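Print | E-mail

4. Finding the books: shelf labels and teen readers

4.1 Setting

The survey covered the public libraries of Prisby and Gudeta and the school library at Clamora. All three buy young adult fiction through the same supplier, but they shelve it differently. Prisby puts a rainbow sticker on the spine of any novel with a gay, lesbian, bisexual or transgender main character. Gudeta uses no sticker and relies on subject headings in the catalog. Clamora did the same as Gudeta until December, when it moved 90 titles to a separate bay near the study tables.

We received 405 completed questionnaires from readers between the ages of 12 and 18. The questions asked how the reader had come across the last novel of this kind they had read, whether they had borrowed it or read it in the building, and whether they had asked a member of staff for help.

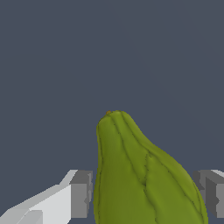 Spine labels are meant to let a reader identify a book without opening it. Most novels give few clues from the outside, and the covers in our sample often showed a landscape or a single figure seen from behind. Some goods need no label. A chayote is green, narrow at the top and broad lower down, and a shopper who has seen one before will pick it out of a bin by shape alone. A novel about two boys in a small town looks much like a novel about one boy in a small town. The reader has to depend on the jacket copy, the catalog, a friend, or the sticker.

4.2 Borrowing and reading in the building

Readers at Prisby were the most likely to say they had found the book by browsing. They were also the most likely to say they had read it in the library and put it back. Several wrote in the open comment box that they did not want the sticker to be seen at home. One reader had covered it with a library receipt for the length of the loan.
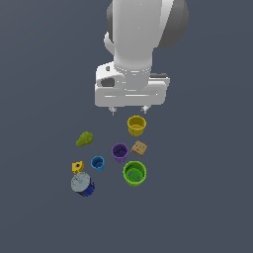
At Gudeta the pattern was reversed. Fewer readers found books by browsing, but those who found one usually took it home. Many of them had searched the catalog from a phone and gone straight to the shelf. The self-checkout machine was mentioned often, mostly by readers aged 16 and under, who preferred it to the desk.

The Clamora results are harder to read. The separate bay had been open only a short time when the questionnaires went out, and the study tables beside it are busy at lunch. Loans from the bay were low during the lunch hour and higher after the last class. We do not know whether this comes from the location or from the general habits of the school.

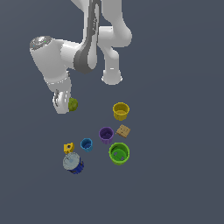 Figure 1. White robotic arm over a plain gray surface.

4.3 Subject headings

The shared catalog holds some 700 young adult novels. Headings had been assigned by different people over many years and were uneven. Older books were often listed under a problem (bullying, running away, family conflict) with no heading for the main character's sexuality. Newer books usually had the heading, but fantasy and historical novels lacked it more often than stories set in the present. Readers who liked fantasy told us that they used fan lists and review blogs and then checked the catalog by title.

The cataloging staff at Pliltau, who maintain the shared records, have begun to add headings to the older titles. The work was still under way on 3 April 2020.
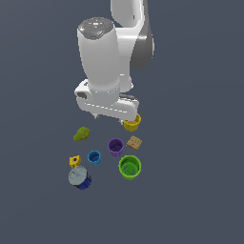 One reader at Gudeta wrote that she would rather have good headings than any sticker, and that a sticker told her only that a gay character was in the book, "and I want to know if it's got dragons." Other comments asked for plot terms as well, and for a note on whether the book was part of a series.

4.4 Limits of the survey

The questionnaire reached only people who already used one of the three libraries. Readers who buy their books, or who read on a device, are missing from it. Answers about reading in the building could not be checked against loan records. Section 5 takes up the question of electronic lending, where the spine label does not apply.

Print | E-mail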